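I have folded the washing for a twenty-eight-bed hostel for eight years, and most of what I have read on the subject is about drawers. Drawers are where the folding ends up. The work itself is done on a surface, and I want to argue that the surface matters more than the method, and that small white items should be folded flat, one at a time, on a table kept for that purpose.

## The surface

Most people fold on a bed. A bed is soft, it sits too low, and it is usually covered in something patterned. Pressing a crease into a mattress does very little, as the mattress gives way under the hand. The back suffers as well. After 18 socks and a few pillowcases on a bed, an adult of ordinary height will be leaning on one elbow.

A table fixes both faults. The height is right for standing, and the top pushes back when a hand is run along a fold. Two tables pushed together are better again. The near one is for the item being folded and the far one, against the wall, is for whatever hasn't found its home yet: cards, packets, remotes, the things that gather in any room where work is done. Keeping these on the far side of the seam gives the folder a clear working depth, and the seam is a handy straight line to square an edge against.

Colour is a smaller question, and I hold my view on it less firmly. Pale tops are usually criticised for folding whites because the item doesn't stand out. In practice the shadow along the edge of a cloth is enough, provided the light comes from one side. A pale top also shows lint and grit before they get pressed into the fabric, and a dark one won't show grit at all. I would accept a few scuffs for that.

## The stretch

The step most often skipped is the one before the fold. A sock or a small cloth comes out of the dryer with its fabric bunched in one direction, and folding it in that state fixes the bunching in place. It should be held at both ends and drawn out level, low over the table, then laid down without letting either end drop first. Height is the usual error. An item stretched at chest level and then lowered will catch air and land crooked, and a thin one will curl along both long edges.

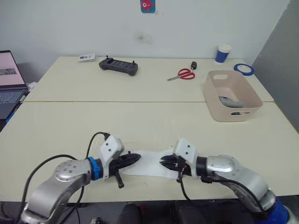
## Tension

How hard to pull is a matter of the knit. Plain cotton will take a firm pull and recover. Anything with elastic in the cuff should be pulled only until the larger wrinkles go, and the small ones can be left alone. I have seen advice to snap the cloth, as one would a tea towel. Snapping works on woven goods of some size. On a sock it mostly moves the wrinkle from the foot to the heel, and over time it does the cuff no favours.

My colleague Jeferson Pacheco disagrees with me on this. He trained at the Kimside laundry, where everything was snapped, and he points out that he is faster than I am. He is. We timed ourselves one afternoon in February and he cleared his basket while I still had a third of mine to go. His stacks also leaned, and he had to redo two of them when they slid off the shelf. I count the redoing as part of the job and he does not, and we have left it there.

## Rolling, balling and folding flat

Three ways of storing socks are in common use. Balling, in which one cuff is turned back over the pair, is quick and keeps the two together. It also leaves one cuff under strain for as long as the pair sits in the drawer. I stopped balling when the cuffs on a set of grey Hinik work socks went slack, always on the same sock of the pair, well before the soles wore through.

Rolling is kinder to the cuff but makes a shape that will not stack. A drawer of rolled socks has to be full to stay tidy. Take out a few and the rest wander.

Folding flat is slower and has neither fault. The sock is laid lengthwise in front of the folder, toe to one side and opening to the other, and smoothed from the toe toward the cuff. It is then folded on itself until it forms a small square or a short rectangle, depending on length. A right-handed person will generally prefer the toe on the left, with the stronger hand free at the opening, where the fabric is looser and needs more correction.

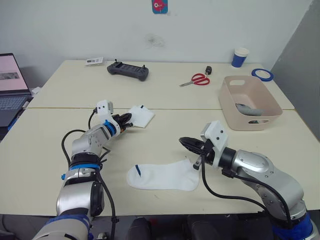 Coloured marks are useful at this stage. A thin stripe on an otherwise white sock tells the folder which end is which at a glance, and if the fold is made the same way each time, the stripe finishes in the same position on every square. Pairs can then be matched in the stack without being opened. Plain white socks with no mark at all are the worst to sort, and I no longer buy them for the hostel. Some guests bring them regardless. For these I keep a laundry pen, and with the owner's permission I put a dot inside the cuff.

## Against the folding board

Hinged plastic boards are sold for shirts, and some makers now offer a reduced size for socks and face cloths. We were lent one by Wróbel, the linen supplier down the road, and used it for a fortnight. It gives an even result on items that match the size of the board. Few of ours did. Each item still had to be laid flat and smoothed by hand before the flaps could be used, and that smoothing is where nearly all the time goes. The flaps replace the easiest part of the task.

The same objection applies to most of the folding aids I have tried. They deal with the crease, and the crease was never the difficulty. Finding the two ends of a limp piece of fabric and getting it straight is the difficulty, and a clear flat surface does more for that than any hinge.

## Cost

The tables at the hostel are secondhand, bought when the Pruseo call centre closed and sold its furniture. A new pair of the same size was quoted to us in 2000 at a price we couldn't justify, and for years afterward the folding was done on the bunks. I would make the case differently now. Clean linen that is creased gets sent back by guests as dirty, and it then goes through the wash a second time. The water, the power and the wear on the fabric all belong in the sum when somebody says there isn't room for a table.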